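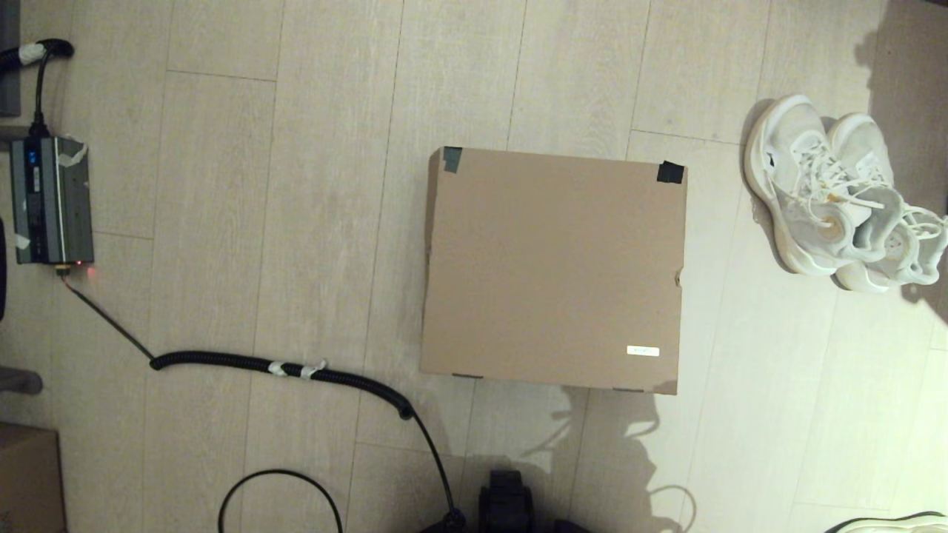 trumex
Trandiler's own guide says keep 2 metres clear all round before the arm gets power, and I'd start there. Cables count as obstacles. A coiled lead on the floor should run along a wall or under a cable cover, and shoes and boxes go outside the tape.

flinivach, who asked
Thanks. To give the rest of it: we are writing floor rules for a small mobile robot in a shared room. Is there a standard we have to follow, or is a one-page sheet enough? Top speed is set to 600 mm a second.

ezzat
Depends who uses the room. If it's a workplace you need a written risk assessment first, and the sheet comes out of that. Ours has these on it:

Walk the floor before switching on.
Power supply off the walking route, lights facing the operator.
Taped cables get replaced – tape is not a repair.
2 people present for any new routine, one with a hand on the stop.
Stop button tested every 20 hours of running, and written down.

We go over it again each April. The speed seems all right to me but check your stopping distance with the battery full.

pallet_9
we just shout before we turn it on. never had a problem

Posted 2021-03-04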